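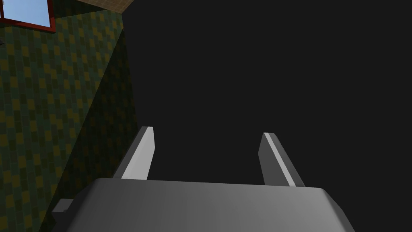
Flukby releases version 4 of its Pumard grasp planning software

Thu 25 July

Software company Flukby has released version 4 of Pumard, its planning and control package for robot arms fitted with two-finger grippers. The new version lets users rehearse a full pick-and-place job in simulation, seen from the robot's wrist, before any code is sent to a real arm.

Pumard is used by machine builders and by firms that run their own handling cells. Until now the simulator offered only fixed views from outside the cell. Version 4 adds a wrist view which moves with the gripper and is fed to the same perception code that runs on the live system.

"Our users were testing their motion in simulation and then testing their vision on the shop floor, and the two didn't always agree," said Rakiya Omoregie, head of product at Flukby. "Now they can test both at the same desk. If the planner is going to choose a bad approach angle, we would like them to see it there first."

Rooms in the simulator are deliberately plain in shape but can be given strongly patterned or coloured surfaces. Users can change wall textures, window frames and lighting between runs to check that their object detection isn't leaning on the background. A batch tool repeats the same task with different settings and lists the runs in which the planned grasp changed.

The planner itself has also been rewritten. It now treats the gripper housing and side brackets as separate collision shapes, where earlier versions used a single box around the whole tool. This allows the arm to work closer to walls and bin sides. Finger opening is planned together with the arm path, so the fingers can be set to the right width on the way to the part.

Handling firm Stöckli has been running a test version since January on a cell that loads small machined parts into trays. The company reports that planning time for a new part has dropped from 81 minutes to 30, including checks by an operator.

"Most of the saving is in not walking back and forth to the cell," said Jozef Desmet, automation manager at Stöckli. "We still do a slow run on the real arm before we sign anything off, and I don't expect that to change. There are fewer surprises in it, though."

Stöckli also asked for clearer error messages, and these are part of the release. When no safe path is found, Pumard now names the two shapes that would touch and shows the position of the arm at that point. Previously the user was given a code number.

Version 4 reads project files from version 3. Older projects need to be opened and saved in version 3 first. Custom gripper models will load as before, but they keep the old single-box collision shape until they are edited – a guide to doing this is included in the help pages. The simulator needs a 64-bit operating system.

Customers with a current support contract can download the update from their account page at no extra charge. Online training sessions will be led by Yupin Mahawong of the Flukby support team, and places can be booked through the same page.

Notes to editors

Flukby develops planning, perception and control software for industrial robot arms. Its head office is in Juvberg.

Media contact: Jacobus Mabaso, press office, Flukby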